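Merkholm group meeting, grasp retry sub-project
Thursday slot, November 1, 2018
Present: Mahsa Zarei, Zeyu Lu, Renzo Morelli, Ju-won Kwak, and me (Lourenço Pacheco, taking notes again, so complain to me if I got you wrong)
Apologies: the Galtier people, who are moving desks

1. Leftovers from last time

Zeyu fixed the clock drift between the wrist camera and the joint log. He did it by stamping everything on the same machine, which Renzo had been asking for since March and was very gracious about (he only mentioned it twice). The old logs stay as they are. We talked for a bit about going back and correcting them and I think we all quietly agreed that we don't want to.

Ju-won still has the spare finger pads. She'll bring them down to the lab.

2. The look-again result

This took most of the hour, and I'm pretty excited about it, so forgive the length!

Quick recap for Galtier, who will read this later. Our old policy picked one grasp from the first wrist view and stuck with it all the way down. Mahsa's version, which we're calling Vornance until someone comes up with a name people can say, throws the grasp away if the object's predicted outline shifts too much between views. Then it backs up a little, looks again and picks a fresh one. Same arm, same network weights, the only new part is the check.

She ran 40 trials with each version, grocery packages only, one target at a time. The old policy missed 9. Vornance missed 3. Mahsa was careful to say it's one day of trials on one table and she'd like a second person to repeat it before it goes on a slide. Zeyu said he'd put it on a slide today. We're going with Mahsa.

Renzo wanted to know if the gain comes from the check itself or just from going slower, because backing up costs time and a slower arm gives you sharper views anyway. Fair point, and I don't think any of us had a good answer. Ju-won suggested a third arm of the study where the old policy simply waits at the same height for as long as Vornance would have spent on its second look. Everybody liked that. I said we should also log how many times the check fires on a grasp that would have been fine, and Mahsa said she has those numbers but they're in a notebook. They're going in the shared folder.

3. Blur and targets off to the side

Mahsa put up a wrist view to get us talking about hard inputs. The package is over to the left, well outside the space between the fingers, it's at an angle, and it's a bit smeared from motion. Zeyu's feeling is that the outline predictor gets confident way too early on views like this one, when all it should be saying is "something red, over there, go look." Renzo blamed the shadow on the table first and then talked himself out of it, since the edges are so soft that the predictor would have a hard time finding an outline in it at all.
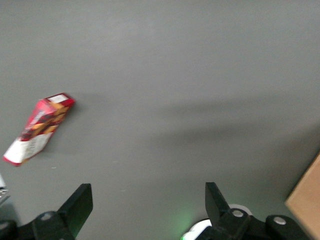
Fig. 1. Wrist camera view, cookie box to the left of the open gripper.

We went back and forth on whether to drop blurred views before the check sees them. I was for it, Ju-won was against it. Her argument was that if you filter them out you end up comparing views that are far apart, and then of course the outline has shifted, so the check fires for no reason. I came around on that one. What we'll try is keeping every view but letting the blurry ones count for less, using the sharpness score Zeyu already has lying around from the Seol work.

Mahsa also asked if the cardboard should stay on the table for the repeat trials. Yes, please leave it, and let's write down where it sits so the runs can be compared.

4. Who does what

Mahsa: notebook numbers into the shared folder, short write-up of the check threshold and how she picked it.
Zeyu: hook up the sharpness score, weight the views.
Ju-won: finger pads, and she'll be the second person on the repeat trials.
Renzo: script for the waiting condition. He says it's an afternoon of work.
Me: send these notes to Galtier and ask if they still want a visit.

5. Anything else

Renzo asked again about a bigger monitor for the lab. I'll find out who signs for it.

Next meeting same time, same room, and Zeyu is chairing.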